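Trundus wall unit with desk base, white
Reviewed by Jiahui Yu, 2019-01-21

The Trundus is a wall-mounted shelving unit with a desk surface built into its base. 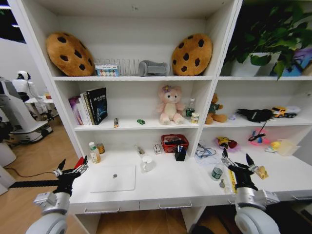

Ours has been up since April and carries a mixed load: books, soft toys, a plant, a dish rack that never went back to the kitchen. I have no interest in how it looks with three matching vases on it. The questions for this review were whether it stays level, whether the finish marks, and whether the compartments suit ordinary household objects.

Fixing. The instructions call for a solid wall. Ours is plasterboard over studs at uneven spacing, so I discarded the supplied plugs and fixed into timber wherever the holes allowed. Allow 90 minutes with two people. Shaohua Han held the left section while I drilled. The paper template is accurate on the horizontal but had stretched slightly on the vertical, so measure before marking.

Load. The maker quotes 6 kg per shelf. Upright books pushed against the left wall of the middle shelf are well within that and have caused no visible sag – I checked with a straight edge at installation and again this month. The potted plant went in the upper right compartment. Its leaves spill over the edge and want more height than they have been given. A trailing variety would suit the space, or a smaller pot.

Shelf edges. There is no lip. Cushions and a teddy bear stay where they are put. Small wheeled toys do not, if the unit is even slightly out of level, and a toy car is a fair test of your fixing.

Desk surface. Adequate for writing or sorting small items. It is a poor place for a monitor, as the shelves above limit the height. Tea left overnight wiped off, but a ballpoint line needed spirit.

Cable routing. None. The older Diltau unit has a slot at the back, and I miss it.

Price paid was 153, plus 6 for better screws. The Diltau was 100 and has no desk.

Recommended for solid walls. On plasterboard, find the studs first.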